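Fixing a gripper that presses the wrong button: the tilted panel fault

Updated 30th January

I love this fault, because it looks like chaos and has such a tidy cure! You run the Sturach button task in simulation, the panel spawns at an angle, and the arm goes confidently for the button next door.
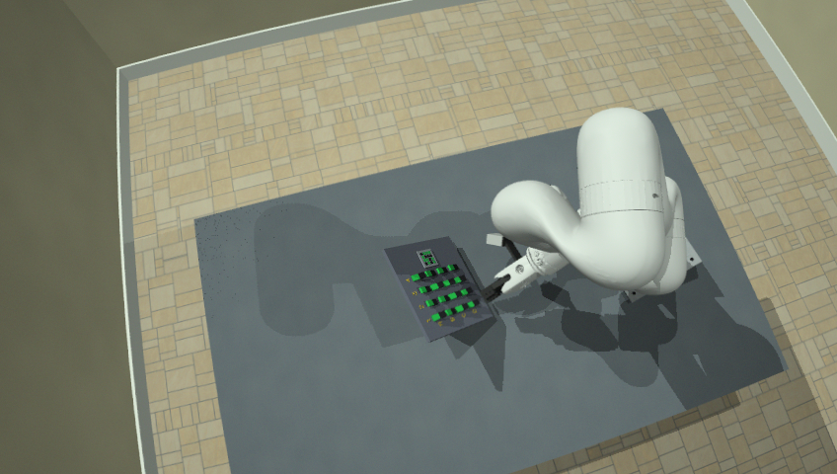

On our Dilis setup the trouble started in May, after we let the panel turn freely on the table. Square to the table, every press landed. Tilted, run 3646 hit a neighbour on the very first go, and so did plenty after it.

What goes wrong

The planner reads the marker's position and its rotation, but an old config file can throw the rotation away. Every button target is then worked out as if the panel were straight. Buttons close to the marker come out nearly right (very sneaky), and the far row misses badly.

How to fix it

1. Stop the run and send the arm home. Don't edit targets while it's hovering.

2. Open the Prorkov log and find the marker pose. If the yaw reads zero on a tilted panel, you've got this fault.

3. In the panel settings, switch "use marker rotation" on and save.

4. Restart the planner. A reload isn't enough – I lost a whole evening to that one.

5. Set the hover height to 92 mm and visit the four corner buttons without pressing.

6. If the corners line up, try 7 slow presses at 3 different tilts.

Still missing by the same amount everywhere? Then your gripper offset is out, and the Maddocks calibration page is the place to go next.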